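Ernuldale Tea Swap, sorting night

Gallery up at last, sorry for the wait. Tuesday night, Plender room, kettle on from the start. Job was to get the sachet donations out of bags and into something people can actualy find things in before the swap opens in April. 2,794 sachets in the end, tea, coffee, sugar, sauces, the lot. We'd hoped for 3,000. Next year.

Captions are short, typed these on my lunch break. If you want a bigger copy of anything ask at the desk.

The sorting table
Pale wood table, the one with the worn edges, same one we use for the seed library. Laptop at one end for the list, divided box on the right, sachets wherever they fit. One kind per slot was the rule. Lasted until the herbal teas, then it was one colour per slot, then whatever worked. Labels go on the slots before opening day, masking tape is fine, don't use the good stickers.

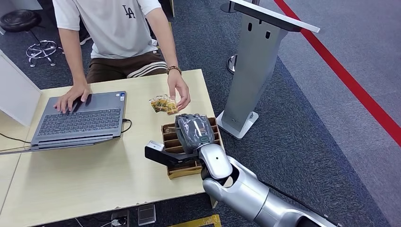
The list lives in a spreadsheet now, no more exercise book. Four columns: what it is, how many, best before, which slot. Please fill in the best before. Half of last year's were blank and we ended up checking every packet again at the door. If you can't read the date put a question mark and it goes in the ask pile.

Sachets, what we keep
Sealed only. Torn corner, bin. Sticky, bin, and wipe your hands before you touch the keyboard. Sauces and anything with oil stay seperate from the teas, they get their own tub with a lid. Everything smelled of soy last winter.

The box
Light wood, narrow slots, open top. Came out of the Drerivside office clear-out, perfect size for a sachet standing on its end. Long coffee sticks poke out a bit but they stay put. We could use a second one. If your work is tossing anything like it, grab it for us.

Leftovers
Whatever doesn't fit in the slots gets bundled in lots of 24 with a rubber band and goes on the bottom shelf at Ashour Street. Top shelf is full of jars, leave it. Write the count on a scrap of paper and tuck it under the band.

Still to do
Labels. A lid or a tea towel for the box, dust gets in. Second tub for the sauces. Somebody's travel mug is still in the Plender room, green, by the sink, come get it.

Next sort is the same time, same room, bring a pen. More pics after that one.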